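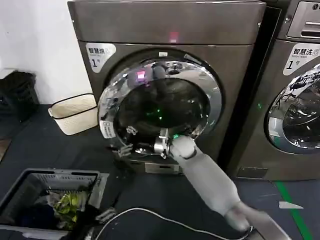 Can a robot do a load of laundry by itself yet?

Parts of one, on a good day. Opening a dryer and getting clothes out is within reach for several labs. Folding is slower, and a fitted sheet still beats most of them.

Pondon, which builds two-armed machines for laundry rooms, ran 142 dryer loads in December. The robot finished more than 7 out of 10 with no help. Most of the failures came at the door. A round chrome rim throws back light from all over the room, and the depth cameras misjudge where the edge is. Socks were the next problem, mainly the ones left stuck to the drum.

Henau has gone the other way and sells only a folding table. It takes towels and T-shirts, and a person has to feed it.

Bestholm, a hotel laundry, tried both over 224 shifts. It kept the folding table. The manager's office says it will look at arms again when they can empty a dryer in under four minutes.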